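Küchenwaage richtig benutzen und pflegen

Seit ich in Prirklow wohne, backe ich fast alles nach Gewicht und nicht mehr nach Tasse.

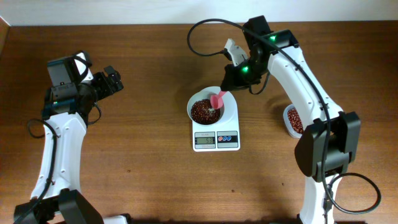 In meiner Heimat misst man Mehl mit dem Glas, und jedes Glas ist ein bisschen anders. Mein erstes Roggenbrot in Deutschland wurde darum hart wie ein Brett. Meine Nachbarin Imke Böttcher hat mir dann ihre alte Waage geliehen, und nach zwei Versuchen konnte man das Brot essen.

Der Platz
Eine Waage braucht einen festen, ebenen Untergrund. Auf einem Tuch oder auf einer weichen Matte zeigt sie oft falsche Werte. Auch neben dem laufenden Mixer soll man nicht wiegen, weil die Zahl dann springt. Ich schiebe meine Waage immer ein Stück vom Herd weg.

Zuerst einschalten, dann die Schüssel
Man schaltet die Waage leer ein und wartet auf die Null. Danach kommt die Schüssel, dann drückt man auf Tara. Bei sehr großen Schüsseln sieht man die Anzeige nicht mehr - dann stelle ich ein umgedrehtes Glas darunter und drücke noch einmal Tara.

Kleine Mengen
Hefe, Salz und Natron sind schwierig. Viele Waagen merken es nicht, wenn man ganz langsam streut. Besser ist es, das Salz in einem kleinen Becher zu wiegen und dann alles auf einmal in den Teig zu geben. Für mein Brot nehme ich 20 Gramm Salz.

Prüfen ohne Gewichte
Eine volle Packung Zucker ist keine genaue Kontrolle, das Papier wiegt ja mit. Ich messe lieber mit Wasser: Ein Liter kaltes Wasser wiegt fast genau ein Kilogramm. Den leeren Messbecher vorher mit Tara abziehen! Wenn die Anzeige stark abweicht, wechsle ich als Erstes die Batterie.

Reinigen
Nie unter den Wasserhahn halten. Ein feuchtes Tuch mit einem Tropfen Spülmittel genügt, danach trocken nachwischen. Mehl in den Ritzen geht mit einem weichen Pinsel heraus. Teigreste lasse ich erst trocknen, dann kann man sie leicht abheben.

Aufbewahren
Bitte nichts auf die Waage stapeln, auch keine leichten Teller. Meine steht hochkant zwischen den Backblechen. Wenn man sie länger nicht braucht, nimmt man die Batterie heraus.

Im November schreibe ich das Rezept für das Roggenbrot auf, mit allen Mengen in Gramm.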